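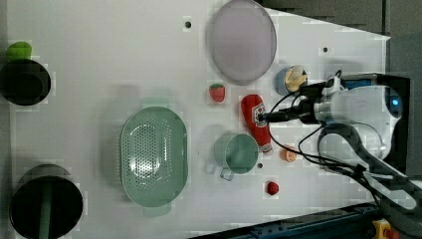 Ketchup bottle, green cup and the lavender plate on the white table

Ticket 3569
Opened: 25/09/2022
Product: Clondska tableware, mixed colors, bought through Lovano
Subject: Plates and cup feel sticky even after washing
Status: Closed by customer

Customer wrote:

Hello, and thank you in advance for reading all of this, I know I tend to go on a bit! We bought the Clondska plates and the green cup from you back in May and we have loved them. They live on a white Myklebust table along with the toy fruit and the ketchup and whatever else has wandered over from the shelves, and they get handled all day long.

My trouble is that they have gone tacky. It isn't dirt, at least none that I can see. If I run my thumb along the rim of the big lavender plate it drags, and when I pick the plate up there is a little kissing sound as it lets go of the table. The cup is the same on the bottom but perfectly nice on the handle. The toy strawberries have started picking up fluff too, and I suspect they are getting it from the plates.

So far I have washed everything twice by hand with ordinary dish soap and dried it with a clean towel. It feels lovely for a day and then we are right back where we started. Are the plates breaking down? I would be so sorry to lose the lavender one.

Lovano support replied:

Thank you for such a thorough note, and please don't worry about the length, it helps us. We don't think your plates are breaking down. When that happens the whole piece usually feels soft or chalky, handle included, and you say the handle on the cup is fine. Tackiness that comes back after washing tends to be something the pieces are touching.

Could you try the following for us?

Soak the plates and the cup in warm water with a spoonful of baking soda for 15 minutes, then rinse well and let them air dry. Please skip the towel this time, as fabric softener can leave a film.

Wipe down the table itself, and go into the little holes in the top with a cotton swab. Spills like to sit in there and creep back out.

Wipe the outside of the ketchup bottle, paying special attention to the cap.

Then leave everything out on the table for 24 hours and tell us how it feels. Does anything go into a cupboard or drawer overnight?

Customer wrote:

Well, I did it all, and I quite enjoyed myself. The swabs were a revelation. I had wiped around those holes for months and never once thought to go in. The one near the top of the table was the worst and I won't describe it.

The ketchup bottle was a bit gummy under the cap, but the label and the sides were clean, so I can't blame it for everything, much as I would like to.

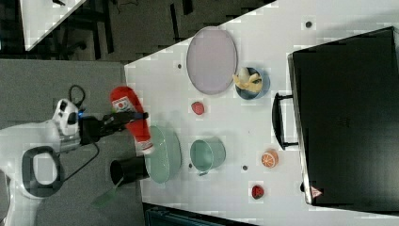
Table with the blue bowl and toy banana out, large black appliance at the right

After the soak the lavender plate was as smooth as the day it came, and after a full day on the table it was still smooth. So was the cup. The little blue bowl with the banana in it has never been sticky, which puzzled me until I read your question about the drawer. The bowl doesn't fit in the drawer! It stays on the shelf all night with the banana.

Everything else goes into a drawer lined with Bisodar grip mat, the rubbery kind with the bumps. I pressed my palm flat on it and it very nearly came with me. I think we have found our culprit, but I will give it another week to be fair to the mat.

Lovano support replied:

That does sound like the answer. Some grip liners soften as they get older, especially near warmth. Is the drawer anywhere near your oven? Plain shelf paper or a folded cotton dish towel would do nicely in its place. If the tackiness returns with the mat gone, write back on this same ticket and we will look at a replacement for the lavender plate.

Customer wrote:

It is right underneath where the oven used to stand, yes, and it was a warm summer. I have taken the mat out and put down an old tea towel, and it has now been 8 days. Plates smooth, cup smooth, no kissing sound. I gave the strawberries a bath in a bowl of suds and they came up beautifully, though one is still a touch fluffy around the green part and I may go at it with a toothbrush.

There is a rubbery smell left in the drawer, so I have it propped open to air. You can close this one, and thank you again for being so patient with me.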